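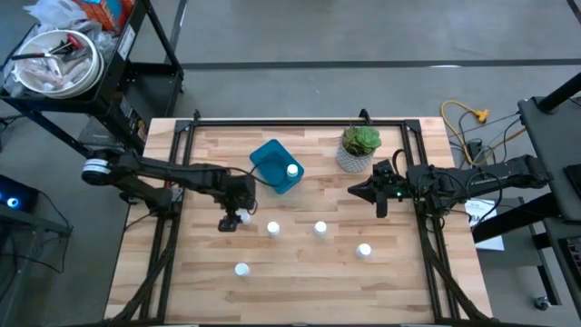 How often should I oil my wooden worktop?
Once a week for the first month after fitting, then every June and whenever water stops beading on the surface.

Section 2: Oiling your Lukunik worktop

We do hope you'll enjoy this job as much as we do (the smell of the oil is half the pleasure!). Do set aside an unhurried afternoon, and open a window before you begin.

1. Wipe the top with a barely damp cloth and leave it to dry overnight.

2. Rub lightly along the grain with fine paper until any rough patches feel smooth to the palm.

3. Shake the Civeck oil well and pour a little into a saucer. It goes a good deal further than you might think.
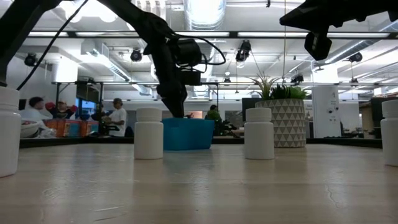 Fig. 2. White bottles with screw caps, and a blue bin, on a pale wooden top.

4. Spread the oil thinly with a soft cloth, wait 30 minutes, then wipe away whatever is left sitting on the surface.

Caution: oily cloths can catch fire by themselves. Soak them in water and lay them flat outdoors to dry before throwing them away.
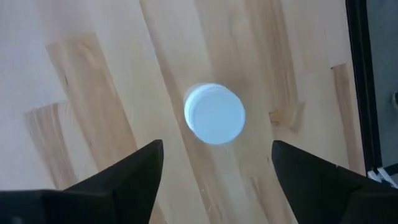

Text by the Handbook Editor, Lukunik Worktops
Leaflet 721, revised 16 Jan 2001

5. Put the cap back on the oil straight away, as a skin soon forms once air gets in.

6. Leave the top overnight and give it a second coat in just the same way.

Note: around a sink, please carry on to a third coat, and do remember the cut edges underneath. For sealing the joint at the wall, see page 37.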